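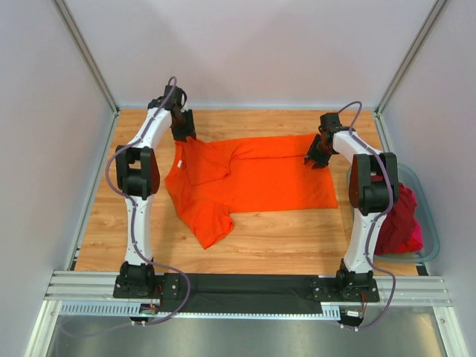
1/7 Skakus folding cell: availability

Driltham is pleased to confirm that the Skakus two-arm folding cell is open to order from September. The cell is intended for laundries, returns centres and garment hire firms handling short-sleeved tops and similar light items.

2/7 What is supplied

Each order includes two arms on a shared front rail, the enclosure, a wood-grain work surface and the control software. Bins for unfolded stock are not included and may be of the customer's own choosing.

3/7 How it is offered

Customers may buy the cell outright or take it on hire through our service partner, Lulura. The minimum hire term is 6 months. Delivery, fitting and one day of staff training are covered by the hire charge. Removal at the end of the term is charged separately.

4/7 Trial results

The cell was placed on trial at our Whitlock site. During the trial it was given 2,917 garments, all of them T-shirts in adult sizes. Of these, 1,586 were folded to the agreed standard at the first attempt. A further 402 met the standard after a second attempt. The remainder were passed to staff for folding by hand.

5/7 Known limits

Gripping a single layer of soft jersey remains the hardest part of the task. Where the gripper takes up two layers, the fold may come out uneven.
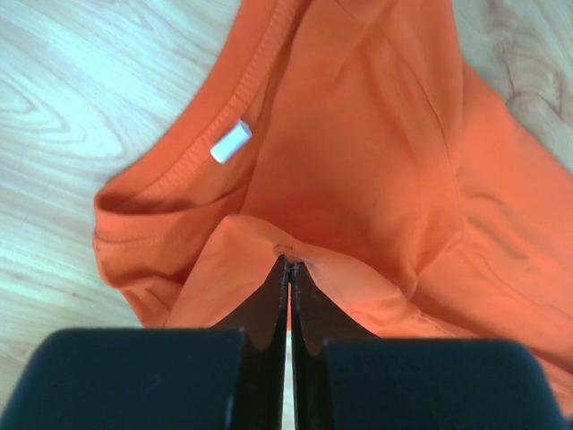 Customers should also note that thick hems, hoods and buttoned fronts are outside the present scope. We do not advise ordering the cell for mixed loads at this stage.

6/7 Support

Telephone support is open from 8 am to 6 pm. Replacement gripper fingers are held at Whitlock and can be fitted by trained customer staff. Software updates are free of charge for the length of any hire agreement.

7/7 Enquiries

Requests for a price or a site visit should be sent to the Driltham sales office, stating the type of garment and the floor space available. Hire customers of Lulura should write to their usual contact.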